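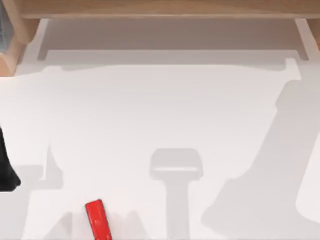

2 min read

November 22, 2018

The Household Desk and the Keeping of Papers

It has been my practice, since leaving the records office at Vileck, to set aside one evening each month for domestic correspondence. Readers of this blog have asked how the arrangement is maintained, and a short account is given here.

All papers received during the month are placed in a single tray. On the appointed evening the desk is cleared, and each item is either answered, filed or discarded. A limit of 30 minutes is observed for letters and 40 for bills. Matters left over are carried to the following month – a provision used more often than I would like.

In August I reviewed the entire file, which then held 414 sheets. Many were duplicates. Warranty papers for appliances no longer owned were removed, as were bank statements already held in electronic form. Letters from my late aunt were kept without exception.

My former colleague Nataša Ristić has suggested that a second tray be introduced for urgent items. The proposal has merit, although I am concerned that every item would shortly be considered urgent. It remains under review.

Questions on the filing of tax records will be addressed in the next post.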